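Tea corner notebook, Levbridge workshop
July, entry started 8:40 in the morning

Carried over from last time: find out whether the small dark pot is worth keeping for the tasting table or whether we go back to the white one from Skinner. The Skinner pot pours well but the lid slides, and two people have asked for something smaller.

Setup

White table, cleared. Pot and one cup, nothing else to be set out until the pouring part is done. Kettle stays on the side bench with the scale.

Pot filled to the line inside with water only: 300 ml. Brim is higher but I don't want to work at the brim, the water climbs into the spout as soon as the pot leaves the table. Scale read 466 g for the empty pot with its lid on. That is heavier than I guessed from the size and I weighed it again to be sure. Same number.

Tea for the later part is the Ilis green, the open bag, not the new one. Mesh strainer from the Bimix set.

Placement

Cup goes to the left of the pot and a little nearer to us, spout toward the cup. I had it too close at first and the spout tip was over the far wall of the cup before the pot had tilted at all. Moved the cup out by the width of its own rim and left it there.

The spout is short and sits halfway up the body. With a spout that low, the fill level matters more than with the Skinner pot, where the spout starts low but ends high. 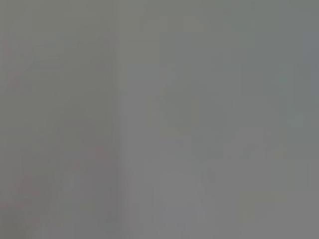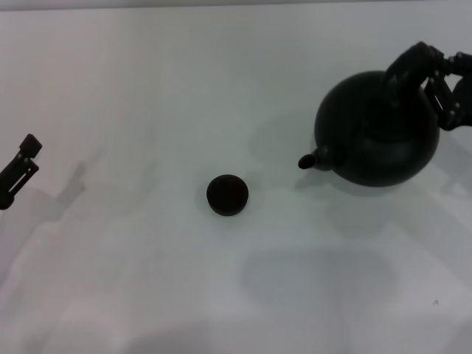
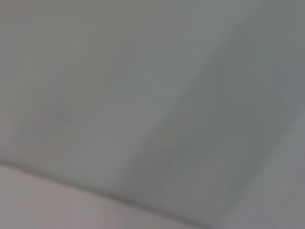
Round pot and small cup on the white table, second picture.

Pouring, water only

Ran 1. Slow tilt. Water came early, as expected from the spout height, and the first of it ran down the outside under the tip. Small puddle on the table between pot and cup. Wiped.

Ran 2. Faster start, then held. Clean stream, landed in the cup. No dribble until the end, when the pot came back up slowly and the last drops went down the outside again.

Ran 3. Faster start and faster finish. One drop on the table. This is the way to do it with this pot. Write it on the card.

Ran 4. Same as 3 but filled to just under the brim. Not good. Water at the lid edge before the cup was half full. Do not fill past the line.

The cup is small and takes less than I would like. Stop pouring well before the rim or it can't be picked up without spilling. If we keep this pot we need either more cups or a pitcher to pour off into.

Pouring, with tea

180 ml this time, Ilis green, steeped for 2 minutes. Less water in the pot means a steeper tilt before anything comes out, and the lid starts to matter. It stayed put with a finger on it. I would not trust it without one.

Leaves got into the spout on the first pour and slowed the stream to a trickle. Rinsed the pot, put the Bimix strainer inside, started over with fresh leaves. Better. The strainer stands a bit tall and the lid does not close all the way down over it. Asked at the front desk if the shorter strainer is still around. It went to the upstairs kitchen in the spring, will look there.

Taste was fine, a little thin. I put that down to the amount of leaf and would use more next time before changing the steeping time.

Cleaning up

Pot rinsed with hot water, no soap, left upside down on the rack with the lid beside it. The inside of the spout is narrow and the usual brush does not fit. A pipe cleaner does. There is a packet in the drawer under the scale.

Table wiped twice. The tea ring from the dribble came off with plain water because it was fresh. The older ring by the back edge of the side bench did not, leave that for the baking soda.

Compared with the Skinner pot

Smaller, better for one or two cups. Heavy for what it holds. Spout cleaner if you start and stop quickly, worse if you are timid with it. Visitors are timid with it. That worries me a little for the tasting table, where people pour for themselves.

To do

Fill line: mark it on the card with the number, the line inside is hard to see against the dark glaze.
Look for the short strainer upstairs.
Repeat the tea pour at 300 ml with the strainer in.
Try a cup with a wider mouth in the same spot.
Order more Ilis before the bag runs out. The new bag is for the tasting and should stay closed.

Stopped at 11:15. Pot is on the rack, cup is on the shelf with the others.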